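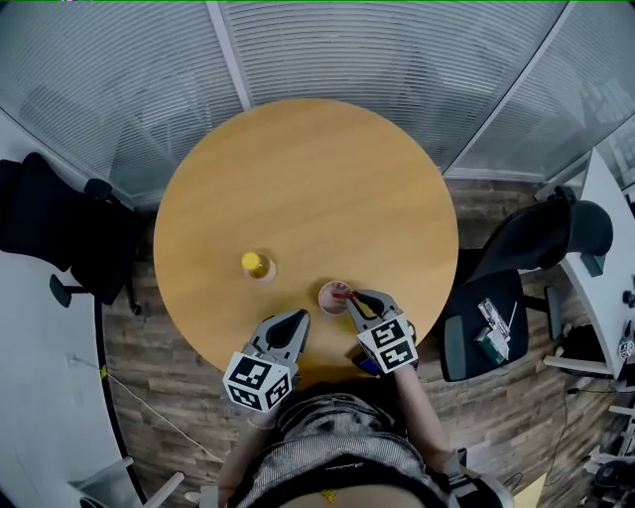
Last changed: August 25, 2018

Home | Trips | Factories | Odd Museums | About | Contact

Open day at Sostinow, Fornthorpe

I went for the robots and spent most of the afternoon watching a person hold a pair of grippers over a round table. The left one had nothing to do. The right one had a red stick by the end of a morning's worth of patience, or so it felt from where I stood, and a cup to go with it.

Inès Hoarau, who led our group of 11, told us the arms learn from this. Somebody does the job by hand, over and over, and the machine gets the benefit. I have worked in offices like that. The white cubes with the black squares tell the software where each gripper is, and we were asked twice not to touch them.

The room has frosted glass and a lot of blinds, so you feel like you're visiting a dentist with a hobby. The Bilora arm had its own demo at 2. It put a sponge in a box after around 48 seconds and got a round of applause, mine included.

Parking is behind the Renaud building. Bring coins.

3 comments | 93 shares

Évan Charpentier: The arm was faster in March.

mopsy: did they let you try the grippers??

tallgrass: Coffee any good?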